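Ticket 901: Council tax reduction form rejects pension income

Service: Plovel online claims (Stustetti district)
Raised by: Benefits front desk
Priority: Medium
Status: Resolved

Problem reported
Residents of pension age applying for council tax reduction can't get past page 5 of the form. They enter a weekly private pension, press Continue and get "Income must be a whole number". The message shows even when the figure has no pence in it. The desk has taken 36 calls since the new rates went live and has been sending out paper forms.

First checks
Tried the form on the desk's own machine with a test claim. Same message. Tried again in a second browser and in a private window, no change. State pension goes through on the same page, so the fault is limited to the private pension box.

Asked the desk for the exact figures callers had typed. Most had put a pound sign in front, as the help note beside the box tells them to. Without the pound sign the page accepts whole pounds but still refuses pence.

Update, 10.40
Passed to Vakow, who look after the form rules. They confirmed the box was changed in September from "money" to "number" when the income limits were updated. The partner's pension box on page 8 was changed at the same time and has the same fault.

Update, 14.15
Vakow have put both boxes back to "money" on the test site. Ran claims with and without the pound sign, with pence, and with a comma in the figure. All accepted. The award worked out on the summary page matched the Pfeiffer calculator each time. 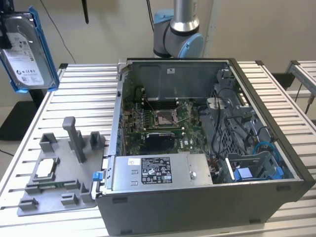 Fix applied
Change moved to the live site at 16.30. Desk repeated the test claim and reached the summary page. Saved claims that had stopped on page 5 can be reopened with the resident's reference, and the earlier pages are still filled in.

Still to do
- Desk to ring back the callers who left a number and offer to finish the claim by phone.
- Paper forms already posted will be accepted as normal. Use the date of the first call as the claim date.
- Help note beside the box to be reworded: "Enter the weekly amount before tax. You can include pence."
- Vakow to add both pension boxes to the checks they run when rates change.

Closing note
Desk reports no further calls about the message. One resident had claimed twice, online and on paper. The paper copy has been marked as a duplicate and the online claim kept. Ticket closed.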